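The kettle is on before I've found a place to put my bag. Javiera Gaete fixes old desktop computers in the back half of what used to be a frame shop on Grulcombe Road, and she has firm ideas about how an interview ought to go, most of which involve tea and a plate of those jam biscuits my nan used to buy. I'd come to talk about how you bring a tired office machine back to life. We got there eventually, by way of her mother's lemon tree, the price of parking and a long, very enjoyable detour about fonts.

She started doing this properly in May, when an accounting firm called Brovton cleared out a floor and let her have the lot for the cost of hauling it away. Before that it had been a hobby on the dining table. "My husband is a patient man," she says, "but he likes to eat his dinner without a power supply next to the peas. So when the lease came up here I thought, well, there's your answer, love."

There were 67 machines in that first load. She did the rounds of the schools and the neighbourhood centre, and most of them have gone out the door by now, cleaned up and running something lighter than what they came with. She keeps a notebook with a line for every one. I ask if I can have a look and she hands it over cheerfully, though her handwriting is a challenge. One entry says only "Fan!!! Again." Another has a colour code in the margin that she can no longer explain.

What she loves, she tells me, is the moment the side panel comes off. "People think they're all the same inside, those beige and grey boxes, and they're really not. Some of them were laid out by somebody who'd sat down and thought about the poor person who'd have to open it up in ten years' time. And some of them, well, you take the skin off your knuckles every single time." She shows me the knuckles. They've seen some action.

The drive cage is usually where she forms her opinion. A big steel one sitting across the board can hide half of what you need to reach, and she would much sooner have it out of the way before she goes poking around underneath. "I look for the screws first," she says. "Always the screws. There'll be one holding a bracket that you'd swear is just there for decoration, and you'll pull and pull, and you'll bend something. I've bent things! Learn from me." 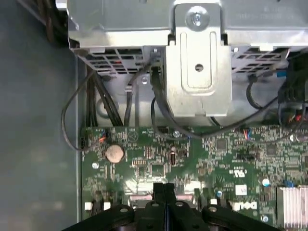 Do you need to unplug every cable before taking out a drive cage?

Only the ones that run to the drives in the cage, plus any that are clipped to it or threaded through it. The rest can stay on the board, provided there's enough slack to move them gently aside.

Cables are the part she gets asked about most, as it happens, and she has a whole speech. She's delivered it so often to the Saturday-morning types, as she calls them (they come at all hours), that her daughter can recite it from the next room. Switch it off at the wall and pull the plug. Touch bare metal on the case. Then take a photo, and take another one from the side, and only after that do you start undoing anything.

"The photo is the whole thing. You think you'll remember. You'll be standing there with a skinny little black lead in your hand, and there are four places it could go, and you'll be so cross with yourself." She uses scraps of masking tape as well, with the name of the connector written on in biro. She used to have proper labels from a supplier called Lisik, but they left a sticky residue that annoyed her, and masking tape costs next to nothing.

She's equally particular about pulling. You hold the plug by its plastic body, never the wires, and if it won't budge you stop and look for a catch. On the way back in she tucks each cable along the edges where it won't foul a fan, without yanking it tight. Loose loops don't bother her much. "A bit of slack is a kindness to the next person. Tight cables look gorgeous and then you can't shift a thing."

And dust? She laughs so hard at this that she has to put her mug down. One machine, job number 1223 in the notebook's peculiar numbering, came out of a bakery called Prantl and was lined with what she describes as a sort of felt, part flour and part goodness knows what. It took her a soft paintbrush, a lot of patience and an afternoon on the back step with the fan blades held still by a finger. "It came up beautifully, though. I was quite sad to see it go."

I wonder aloud whether all this is worth it, when a new computer can be had fairly cheaply. Javiera considers this while brushing crumbs off her jumper. She doesn't tell everyone to keep their old one, she says. If the board's gone, it's gone, and she'll strip it for parts and tell you so to your face. But plenty of them only want a new drive, some more memory and a good clean, and she hates to see those end up on the nature strip in the rain.

She walks me out past the shelves, still talking, and stops to straighten a box of screws sorted into old jam jars. Would I like a computer? I would not, I've got two. Would I like some lemons, then? I went home with a bag of them.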